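Tretum Planner FAQ

Questions we get about the sorting and kitting stack, answered by the people who write it. Last touched in December, after the 3.8 release notes went out.

What does Tretum do?

It takes a camera view of a bench full of parts, works out what can be picked, and hands the arm a path. We build it for small mixed parts, and I love this problem! Solenoids with their leads still on, round circuit boards, wire harnesses: everything overlaps, and half of it is floppy.
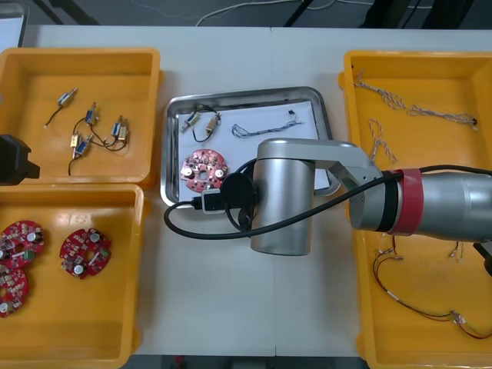 Do I need a CAD model for every part?

No. Boards and other rigid parts do better with one, but you can start from masks alone. Dagmar Urban wrote the labeling tool, and 125 labeled views is a comfortable start for a new part.

How does it handle wires?

As their own class, separate from the body they hang from. The planner grasps the body and keeps the lead inside a "drag zone" that it checks against everything nearby. Tangled leads are still the hardest case we have, and also the most fun to work on. If two bodies share a tangle, the planner marks them as one group and asks for a loosening move first.

Why do you use a wrist view as well as the fixed one?

Because the fixed view loses whatever the arm is hanging over. Up close you also get the gap between the fingers and a board's center hole, and you can read small markings like the handwritten 5 and 9 on two of our silver solenoids.
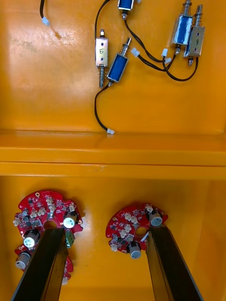 The two views are merged on every planning cycle, with a default budget of 200 ms. You can raise it in the config (look for merge_budget) if your computer is slow.

Shiny bins confuse my depth data. Any tips?

Turn on the glare filter and lower its threshold in small steps. Teodor Czarnecka is rewriting it right now and the early results look great.

Can I run it without an arm?

Yes, please do! The Wedesik simulator plugin replays recorded sessions, and almost all of our planner tests run that way.

Where do I report a bug?

On the tracker, with the session log attached. Declan Bunting reads new reports at 8 every morning.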